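Trutanlow Wrinkle Spray: Three Weeks With a Bottle That Wants To Replace Your Iron

I came to this one expecting very little. Every couple of years somebody sells us a spray that makes ironing a thing of the past, and every couple of years I go back to the ironing board. Trutanlow charges $19 a bottle and says on the label that you should mist, tug, smooth and walk away. The label also says 217 sprays per bottle. I went through mine in three weeks of ordinary laundry, so either my trigger finger is heavy or their sprays are very small.

My test pile was cotton napkins, two linen shirts, a set of polyester pillowcases and a tablecloth that has lived folded in a drawer since my sister's wedding. I hung or laid out each piece, sprayed it, pulled it straight and left it alone for the ten minutes the directions ask for.

The pillowcases came out fine. They also come out fine if I take them out of the dryer on time, so I'm not sure what I paid for there. The napkins were better than I expected in the middle and no better at all near the hems, where the stitching holds the crease.

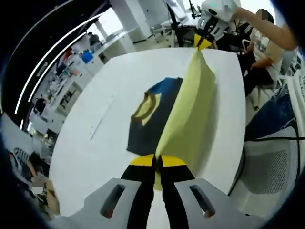 Linen is where the claims fall apart. One shirt took nearly a quarter of the bottle and still looked like I'd slept in it. I tried again with plain tap water in an old plant mister, same shirt, same hanger, same ten minutes, and I could not tell you which was which. My neighbor Atieno Rotich couldn't either, and she irons her dish towels.

The tablecloth had fold lines you could rule a notebook with. Two rounds of spray softened them. The iron got rid of them in one pass.

Then there's the smell. "Spring cotton," it says. It's a strong sweet scent that hangs on for a day, and I would not put it on anything going near food, which rules out the napkins for me. Mwakyusa makes an unscented spray that costs less, and it did the same middling job on the pillowcases.

The website shows 374 glowing reviews. I read a lot of them, and plenty were written by people who said their bottle had only just arrived. Make of that what you like.

Who should buy it? Maybe somebody who travels with polyester shirts and can't stand hotel irons. The bottle doesn't leak, I'll give it that, and the nozzle never clogged. If you own linen, keep the money and fill a mister at the sink.

Two stars. The second one is for the nozzle.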